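Tolturer Table Clearing – README

Version of 2018-05-31. Maintained by Seidu Odoi. 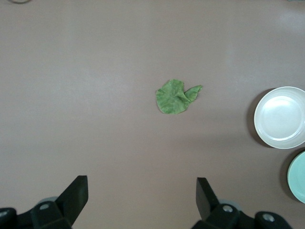 Lleucu Mostyn asked, on reading the first draft, why anyone would want 800 records of putting leaves on plates, and whether a leaf counts as crockery, food or rubbish. Her question has been in the open issues ever since. For now a leaf is a "loose item", along with anything else small that has no business being left on a table.

What is in it

800 short records of small table jobs: moving a loose item to a dish, shifting a dish, leaving things alone. The last sort is harder to label than you'd think. Each record has one line of plain English saying what the job was.

Labels

item: leaf, other
dish: plate, bowl, unsure
surface: colour only

Use "unsure" freely. A wide plate and a shallow bowl are the same thing on a bad day, and we lost most of December to that argument. Surface colour is whatever the labeller called it, so pink, mauve and "sort of plum" all occur.

Known faults

In 9 records the job line says "leaf" twice. Spelling of "grey" varies – sorry.

To do

Merge the Sonditz labels. Answer Lleucu.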